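Paper on the Packing Table

Posted May 2018, filed under Pantry
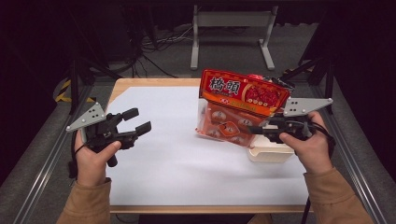

I have covered the table with white paper for every packing session since February, and I am keeping it. The table underneath is wood, and on the bare surface I kept losing track of small items: clips, twist ties, the torn strip off a seal. On white they show up immediately. The sheet also sets the limit of the work area. Anything off the paper has been dealt with or has not been started.

The sheet is cut from a roll sold under the name Plunis. I tape the two short ends on the underside of the table and leave the long edges free. Taping all four sides made it buckle in the middle when the weather changed. One sheet lasts 3 sessions if nothing leaks.

Packaged dry food is the slow category. Boxes stack and tins stack. A soft bag with smaller packets inside does neither. The contents settle to the bottom, the top folds over, and the bag leans on whatever is next to it. The 橋頭 packages with the red header are typical: a clear section, inner packets behind it, no flat base worth relying on. Stood on a shelf by itself, a bag of that type goes over sooner or later.

I have tried two fixes.

1. Laying the bags flat. Stable, but the header faces the ceiling and I have to lift each one to read it. It also uses the full depth of the shelf.

2. Standing them in a rectangular container, header up. The container takes the sideways load and the headers stay readable from the front. Width matters more than height. With 2 cm of slack the bags slump, and with none they have to be forced in and the inner packets crease.

The second method won. Kamil Gajdoš, who shares the pantry shelf with me, prefers the first and has kept the bottom row for it.

Sequence at the table, for my own reference: container down first, open side up. Bag next, shaken once so the packets level out. Clip at a top corner, never in the center, or it catches on the bag behind. Then the label, dated, on the container.

The last session covered 19 bags in 8 containers. Two bags did not fit and are on Kamil's row.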